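Speaker notes: What Practice Looks Like When You're a Grown-Up
Trellport adult learning evening, 30 minutes plus questions

Opening
Thank Dalia Belhaj for the intro. Wait for people at the back to sit down. Then go straight into the cello story — I picked it up at forty-four, I told everyone I was practicing every day, and what I was doing was playing the same easy waltz start to finish and feeling great about it. My teacher, Emiko Chiba, let me go on like that for a month and then asked me which two bars I was avoiding. I knew right away. (Pause here, people usually laugh because they know theirs too.)

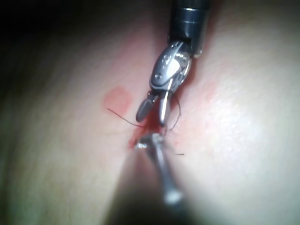
So that's the first idea for tonight, find your two bars. If you're learning Portuguese it might be the past tense. If you bake, it's probably shaping. Ask the room for a few and repeat them into the mic so everybody hears.

Small and slow
Talk about cutting the thing down until it's almost silly. Emiko had me do one shift of the left hand, no bow, for 15 minutes. I hated it! Then I did it again the next night and hated it a little less. Mention my sister and her parallel parking, but keep it short, I went way over with that one in Jalico.
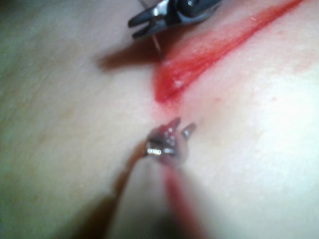 Thin pale filament, dark jaws, very small target.

Getting someone to watch
This is the part I skipped for years. You can't hear your own rhythm drifting while you're busy playing. Record yourself on your phone, or swap 2 lessons' worth of time with a friend who's learning something else entirely. Dalia listens to my scales and I listen to her wedding toasts. Read out the voicemail she left me in December if there's time — skip the middle bit.

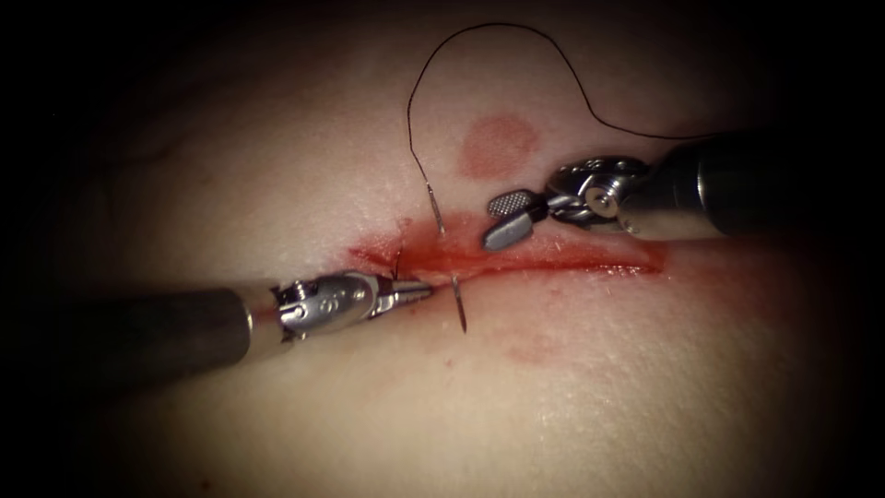
When it gets boring
Don't promise them it stops being boring. Tell them about the week I quit and put the cello in the hall closet, and how I kept bumping the case every time I went for my coat. Handout is the one-page practice log, pencils are in the blue box. Questions, then remind everyone the parking lot gate closes at nine.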